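3.2 Study schools and the weight survey

The survey was carried out in four schools in the Nosavcombe district over a single term. Two of the schools, Cetham and Gilchrist, serve pupils who mostly walk. The other two draw from outlying farms and rely on the district bus. The study group was made up of 2,378 pupils between the ages of nine and 14 whose parents returned a signed consent form. Pupils who used wheeled bags were left out of the main analysis and are treated separately in Section 5.

Each pupil was weighed in indoor clothing and without shoes, first alone and then with the school bag as it had arrived that morning. Bags were not opened at this stage. Teachers were asked not to announce the weighing in advance, and the visits were spread over the term so that no school could expect us on a given morning. Fabric backpacks with two shoulder straps were by far the most common type in all four schools, and the term "bag" in the rest of this paper refers to that type unless stated otherwise.

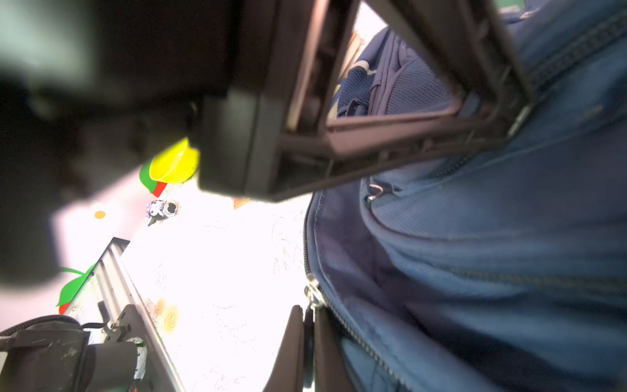
3.3 Contents and packing order

A smaller group of pupils agreed to have the contents of their bags recorded. A researcher removed the items one at a time in the presence of the pupil and wrote down each item, its weight, and the depth at which it had been found. Items were then sorted into four classes: books and paper, food and drink, clothing and sports items, and everything else. Boxes and other hard containers were entered under the class of whatever they held. An empty container was entered under "everything else."

Packing order was of interest for two reasons. Earlier work in the district had treated the bag as a single load with a fixed center, and the advice given to families followed from that view. It told parents how heavy a bag should be and had nothing to say on how it should be filled. Our own pilot visits suggested that two bags of equal weight could sit very differently on the back. Where heavy books had slid away from the back panel, the pupil tended to lean forward at the hips, and the shoulder straps had often been let out to their full length.

The contents record also showed how much of the load was carried from habit. Many pupils brought every textbook every day, including those for subjects not taught that day. When asked, most said that checking the timetable the night before took too long, or that they had once been marked down for a missing book. Younger pupils were more likely to say that a parent packed the bag. The share of the load made up by books was highest at Gilchrist, where lockers had been removed during building work and had not been replaced by the time of our visits.

Full water bottles were the heaviest single item in a number of bags at Cetham, although the school has drinking fountains on both floors. We did not ask pupils to explain this, and the matter was raised only in the parent meetings described below.

3.4 Parent and teacher meetings

One evening meeting was held at each school after the weighing was complete. Parents were shown the results for their own school only. The meetings lasted an hour and were open to teachers, who attended in good numbers at three of the four sites. Notes were taken by hand and agreed with the school before use.

Discussion at every meeting turned quickly from weight to time. Parents accepted that bags were heavy and had, in many cases, already bought a better one. Wider straps, a chest buckle, and a stiff back panel were the features named most often. Several parents had found that a larger bag was simply filled with more things, and asked whether the school could set a limit on size. Teachers did not favor such a rule, noting that sports days and music lessons made it hard to apply fairly.

A second theme was where the bag was packed. In homes where the bag stood open on a table or on the floor of the pupil's room, heavy items tended to be placed first and against the back. In homes where it was packed in the hallway on the way out, the order was close to random, and lunch boxes were often forced in last.

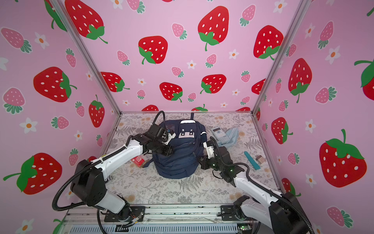
Rocío Huanca said that she had stopped packing for her son the week he turned ten, and that his bag had become heavier at once and had stayed that way. In her view the school should give five minutes at the end of each day to packing, with the next day's timetable on the board, and leave the evening out of it. The proposal was well received at the meeting and was later tried in two classes at Gilchrist.

Yaneth Agudelo disagreed on one point. Five minutes at the end of the day would help with books, she said, but food and sports clothes still went in at home, and those were the items that pushed everything else out of place. She asked that any printed advice deal with the morning as well.

3.5 The packing sheet

Both remarks shaped the one-page packing sheet tested in the second part of the study. The sheet was drafted with teachers at Cetham and printed in a run of 4,000 copies by the Flakuston district office, which also supplied a large-type version. It gives four instructions. Books for the next day go in first, upright, with the largest nearest the back. Hard boxes go in next and should not press against the back panel. Soft items fill the space that remains. The bag is then closed, lifted by the top handle, and checked for lean before the straps are adjusted. 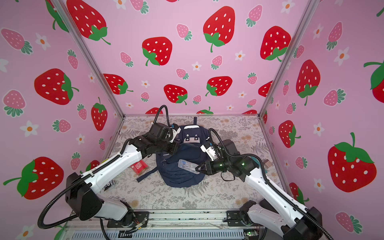
Figure 4. Navy blue backpack with a clear plastic box across the lower middle.

The order of the second and third instructions was debated. Some teachers preferred that soft items go in before boxes so that they could serve as padding. In a short trial, however, younger pupils following that order often ran out of room and left the box on top, which raised the load and made the bag tip backward when set down. The printed order was therefore kept for all age groups.

The sheet was sent home in July, ahead of the new school year, and a second copy was handed out in class on the first morning of term. Schools were free to display it but were not required to do so. Pupils in the comparison classes received the older district leaflet, which lists recommended weights by age and was left unchanged for the length of the study.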